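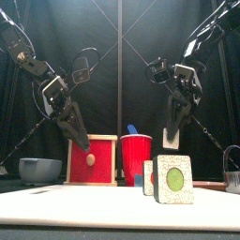
Mellamon Adds Unscented Hand Balm and Refill Tins to Its Body Care Line

Thu 28 December

Mellamon, a maker of bar soaps, bath salts and body oils, today announced an unscented hand balm and a refill program for its existing balms. Both will be sold through the company's own shop in Tinitz, through its website and at stores that already carry the Mellamon line.

The new product, called Lurer Balm, is made with beeswax, sunflower oil, shea butter and calendula petals steeped in oil. It contains no added fragrance and no essential oils. It comes in a screw-top tin and is meant for dry hands, elbows and heels.

"People have asked us for a balm without scent for as long as we have had a counter," said Remedios Soriano, founder of Mellamon. "Many of them work in kitchens or clinics and can't wear lavender all day. We kept telling them it was coming, and now it is here."

Work on the recipe was led by Hajar Ezzat, who joined the company as head of product. The first versions were too soft for summer shipping. Later ones held their shape but took too long to sink in. The final recipe is the 17th and was settled in October.

"The wax was the hard part," Ezzat said. "A little more and it drags on the skin. A little less and you open the tin in July and find oil. I wanted something you could put on and then pick up a pen."

The calendula is grown by Kaufmann, a family flower farm that has supplied Mellamon with dried petals for its bar soaps. Ambros Leitner manages the drying sheds there and has set aside a separate field for the balm.

"They want whole heads, picked early in the day, and dried slowly," Leitner said. "It takes up more shelf space than the petals for soap, so we built more shelves."

Under the refill program, customers can bring back any clean Mellamon tin and have it filled at the Tinitz shop for $5 less than the price of a new one. Lurer Balm, Lavender Balm and Cedar Balm are all included. Stores outside Tinitz may offer refills if they have a covered work surface and a scale. Benedikt Widmer, who handles store accounts, will send a setup sheet to any shop that asks for one.

Customers who order online can buy a refill puck wrapped in paper. The puck fits the standard tin and can be pressed in by hand at room temperature. It should not be melted in a microwave.

The first batch of Lurer Balm is 3055 tins. Each one carries a batch number on the bottom. A second batch is planned once the first has shipped to stores. Wholesale orders are packed in cartons of 50, and mixed cartons with the scented balms are available on request.

Lurer Balm contains beeswax and is not suitable for vegans. It also contains shea butter, and customers with nut allergies should read the label before use. As with any new skin product, Mellamon suggests trying a small amount on the inside of the wrist first.

About Mellamon

Mellamon makes soap, bath salts, body oils and balms in small batches in Tinitz. Its products are sold in gift shops, pharmacies and farm stores.

Press contact

Santosh Semwal, Mellamon
Samples and ingredient lists are available to press and retail buyers on request.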